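The Rellow humane cat trap from Prendance is made for people who look after outdoor cats and worry about them, as we do! It weighs 96 ounces and folds flat.

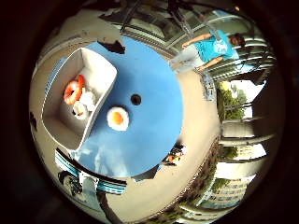 Set the trap on level ground, well away from traffic, and cover it once a cat is inside. Bait matters more than you'd think (the toy fried egg on the blue table won't tempt anybody, but sardines will).
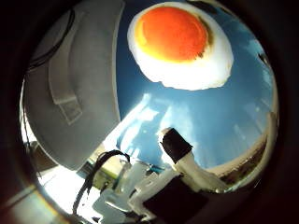 Please check it often, and call your local shelter if a cat seems hurt.

**Price:** $50 
**Item:** 1,304

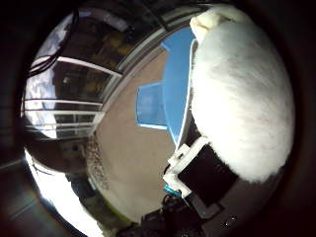
*Soft, white and fluffy.*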